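4.3 Lighting the tiled wall and worktop

This section covers the fitting and adjustment of the Indow under-cabinet light bar above a tiled wall. Complete section 4.2 (bracket mounting) first.

CAUTION: Switch off power at the breaker before opening the terminal cover.

1. Hold the light bar against the brackets with the diffuser facing down. The cable outlet must be on the same side as the wall feed.

2. Press the bar upward until both brackets click. Pull down lightly to check that it is seated.

3. Connect the feed to the terminal block as shown on the label inside the cover. Close the cover and tighten the 3 screws.

4. Restore power. The bar starts at 80 percent output.

5. Hold the SET key until the indicator blinks, then lower the output to 70 percent. This is the recommended start value for white or glossy walls.

6. Stand at normal working distance and look at the wall. Tilt the diffuser toward the worktop if the joints between the tiles are hard to see.

7. Press SET once to store the value.

NOTE: If the indicator shows code 352, the output was changed but not stored. Repeat steps 5 to 7.

Checking for glare

Glazed tile and pale worktops reflect most of the light that reaches them, and two light surfaces meeting at the back of the counter add to each other. Check the wall along its full length, as the effect is seldom even. With white subway tile, the gray grout lines may be distinct at the top and right while the tiles toward the left and center fade into a white haze, and the line between wall and counter becomes difficult to find. Reduce the output in small steps until the joints can be followed across the whole wall.
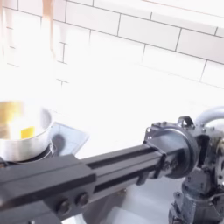
Repeat the check after dark with the ceiling light off. If glare remains at the lowest setting, fit the Fodstead frosted diffuser (see section 6, Accessories).

CAUTION: Do not cover the diffuser with foil, paper or tape.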